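Trade Notes > Visits > Workshops
Saturday, April 19, 2025
By Conall Ó Briain
Filed under: Small Parts, Automation, Shop Visits

Got to Allumeo late. Wrong gate first, then the right gate but the wrong bell. Sinéad Cronin came down in her apron and let me in through the packing side, so I saw the whole place backwards, finished goods first and raw stock last. Leaving it in that order because that's how my notes run and I have to have this in tonight.

What they do: small colored metal parts for people who make jewelry and for people who make fishing tackle. Those two trades buy more of the same things than you'd think. Drops, blades, tags, little paddle shapes with a hole at one end. Finishing and coloring happens on site, stamping is bought in from Foretti, and always has been. Then everything has to be sorted, matched by color, checked and carded. That last part was all hands until January. Now part of it is an arm.

Packing room. Long, low, warm. Radio on. Four benches down the window side and the arm at the far end, where the old label printer used to stand (printer is now in the corridor, everyone hates it there). First thing I noticed was how slow it goes. I had a picture in my head of something whipping about. It dips, waits, closes, lifts, goes across, lets go. Waits again. Darragh Kinsella, who ran the color matching bench for years and now looks after the arm as well, told me everyone says that. "It's not racing anybody. It just doesn't go to lunch."

So the numbers, the ones they'd give me. A tray on the arm is 60 pieces. A good person on the bench does the same tray in 10 minutes. The arm takes twice as long, 20, and a person still looks over the result. Why bother then? Because of the hours, and because of hands. Sinéad was blunt about this. Pinching up slippery parts the size of a fingernail all day long is hard on the thumb joint. Two of her best people had cut their days down. One had left over it. They had been advertising the bench job for most of a year and getting people who stayed a fortnight.

Asked if anybody lost work. No, she said, then corrected herself. No one was let go, but one post wasnt filled when somebody retired, and she thinks it should be said like that. Wrote it down like that.

Stood at Darragh's bench a good while. The way the job splits now: coarse sort on the arm, shade matching by people. Anodized color drifts. Two batches of purple, same bath, same settings on paper, and one comes up a bit more toward blue. The arm's camera can tell purple from turquoise all day. Put two purples in front of it under the afternoon light and it gets unsure, and when it's unsure it drops the part in a reject pot and carries on. The pot goes to Darragh. He tips it out on a gray card and has it sorted before you've found your glasses.

He showed me with a handful. I got three out of about a dozen wrong. He didn't rub it in much.

The shade thing matters most for pairs, by the way. Earring makers want two that match and they will send back the whole card if they don't. The tackle people care less, although Darragh says there is one customer in the lake trade who phones about it.

Next door is the setup room, really a storeroom with the shelves pushed back. Lukian Bilyk works in here two days a week. He is from Rugemalira, the integrator that put the cell in, and he is the one who teaches it new parts before they go out on the floor. Second arm in here, older, on a wooden table, with bits of card and plastic trays all over. Anything new gets tried on this one. If it can't be picked up in here it doesn't go out there.

Lukian talks fast and I write slow, so this is patchy. The gripper is two fingers. Bare fingers were hopeless, parts skidded. Rubber was better but marked the finish on some of the glossy ones, and a marked part is scrap. Now they're on a softer brown pad. It wears at the edges, gets a bit ragged, and gets swapped out. Whose job is swapping them? Long pause, then both him and Darragh said "mine".

The other trouble is parts lying on top of one another. A flat piece under another flat piece looks like one odd shape to the camera. On the bench you'd push them apart with a fingertip without knowing you'd done it. The arm had to be taught to nudge. Lukian spent a long time on the nudge. He is proud of it, fair enough, it's a lovely small movement, a sort of shrug sideways.

Background helps too. He likes dark and matt under the parts, so the shine has something to stand against. Wood grain is bad news, he says, too many stripes, and the glare comes and goes with the window. 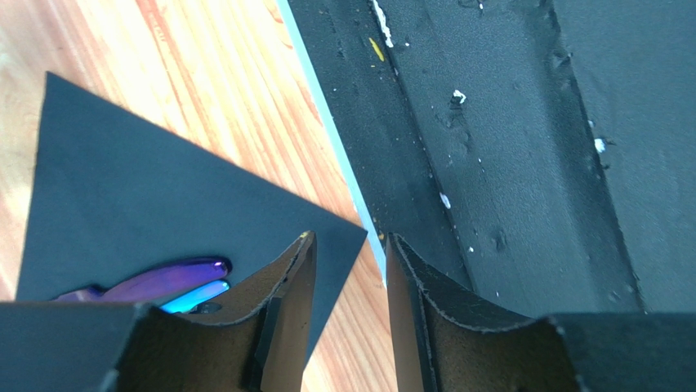

SETUP ROOM: GLOSSY PARTS

The purple and the turquoise are the ones everybody brought up, all day, in every room. Shiny and they change color as you move your head. Nice to look at, horrible to pick. The highlight moves as the arm comes in, so what the camera took for an edge a second ago may not be the edge any more. Lukian's answer is to stop, look again close up, then grip. That second look is where most of the time goes. He reckons he can get it down. Darragh reckons he should leave it alone, since the week they shortened it the reject pot was full by ten in the morning.

I liked that argument. They've clearly had it before. What has changed, I think, is that Darragh gets to have it at all. He said before the arm came in, no one ever asked him how he picked a part up. He'd never thought about it. Then Lukian sat next to him for a week with a notebook asking why that one first, why from the side, why did you turn it. He found it irritating for two days and then started noticing things himself. For instance he always takes the part by the fat end if there's a hole at the narrow end. No idea why. It went into the settings anyway, and the drops went down.

He also got more money for it, which I asked about and Sinéad confirmed. One grade up. The other bench staff didn't, and there is some feeling about that. Oisín Ó Dálaigh on the second bench said it to me straight while he was carding. He minds the arm too when Darragh is off, he clears the jams, he knows the stop routine, and it isn't in his job title. Sinéad says it's being looked at. Oisín says it was being looked at in January.

He had other things to say, most of them useful. The noise is fine. The light isn't, they brought in brighter lamps at that end for the camera and it gives him a headache by four. He misses having somebody across from him, the bench there used to seat two. On the other hand his hands don't ache when he gets home, and he took up the fiddle again. Said that last bit quite quietly.

Tea. Good brown bread. Missed half of what Sinéad said about ordering because the kettle was going, but the gist is that small orders got easier. They used to turn down anything fiddly under a certain size. Now the arm can chew through mixed returns overnight, stuff that used to sit in tubs for months. More than 84 tubs of it when they started, stacked behind the door. I saw the wall where they'd been. There's a bicycle there now.

Coloring shop last, quickly, because they were closing down the line. Baths, racks, a smell like a swimming pool with something sharper behind it. No robots in here and none planned. Racking is by hand and the racks are all odd shapes, built over years by whoever needed one. Sinéad said they had a quote for automating it from Balora, and put it back in the envelope.

Things I forgot to ask. What happens when Rugemalira's contract is up, and whether Darragh could teach it a new part on his own. Think he could, he was driving the old arm about with no trouble when Lukian went out to take a call. Will email and add the answer if I get one.

Practical stuff if you're going. Visits by arrangement, small groups, closed shoes. Use the second gate, not the first. Parking is on the verge and it's soft, I needed a push. Offcuts and seconds are sold by the scoop at the front desk, cash only, and I came home with a bag of turquoise ones I have no use for.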